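Search this site
Enter keywords
Go

About us

Gavside is a small research group that works on teaching robot arms to do the dull, careful jobs of a wet laboratory, and most of all the job of picking up a well plate and putting it down again exactly where it belongs. We've been at it for longer than any of us meant to be, and we are still very fond of it.

We began when Eleri Powell and Emlyn Landeg shared a bench, a kettle and a long-running grumble about how many good scientists spend their afternoons carrying plates from one machine to another. Eleri had trained as a biochemist and had done a great deal of the carrying herself. Emlyn came from the machine tool trade, and was sure that an arm could be taught to do it if only somebody would let it practise enough. The trouble, of course, is that practising on a real bench costs real plates, and the first few weeks of any learning arm are not a pretty sight! So we built a bench that exists only on a computer, and let the arm make its early mistakes there.

That bench has grown up quite a bit since then. Issa Hourani looks after it these days, and he is a patient man who will happily spend a whole morning on the way a shadow falls across a pegboard. We tease him for it, but the shadows matter to us, as the arm learns from pictures and has to make sense of whatever the light is doing when it moves over to a real laboratory. The view we use most looks down on the board, with the plate held in a black holder and two corner clips keeping it square.
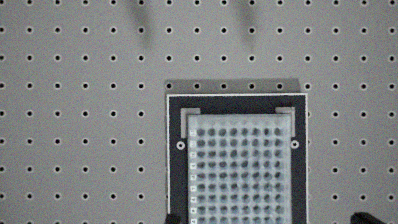

How we work

Our method has a name, Jimmont, which was Emlyn's idea and which has stuck in spite of several better suggestions. The thinking behind it is fairly plain. Most simulated benches are made to look either as perfect as possible or as wildly varied as possible, and we found that neither suited the fine work of seating a plate between its guides. Jimmont begins with a tidy bench and then loosens it a little at a time – the tint of the plastic, the grain of the board, the softness of the shadows – and it only moves on when the arm is coping well with what it already has. It's rather like learning to drive in an empty car park before trying the ring road.

In our last full study we gave the arm 433 practice layouts, and then asked it to place plates in 100 layouts it had never met before. With the gradual method it seated 94 of them properly, and when the same layouts were thrown at it in no particular order during training the figure was a good deal lower. We were pleased, naturally, but Rehema Kashindye (who runs our testing and is not easily pleased) spent most of November going through the failures one by one. Nearly all of them came down to the plate arriving at a slight angle and riding up on a corner guide, and that is what we are working on now.

Rehema also keeps what we call the Kerner set, a collection of 259 paired views in which the layout is kept very nearly the same while the look of the plate and the board is altered. It is slow to make and slow to check, and we wouldn't be without it. A plate that looks white and crisp in one view may turn a pale blue-grey in another, with blurrier wells, and the arm ought to treat the two alike.
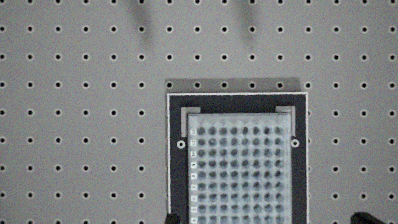

Research > Simulation > Plate handling

We share what we can. The bench and the practice layouts are free for teaching and for other research groups, and Ffion Griffiths is the person to write to if you would like a copy or if you get stuck setting it up. She answers everything, usually before her first cup of tea, and she has a soft spot for questions from students.

We also take on a student or two each year, and we are always glad to hear from working laboratories, even very small ones, that have an awkward plate or an odd sort of holder they think would defeat us. Prydderch, our yearly open afternoon, is the best time to come and see the arm at work and have a proper chat with all of us.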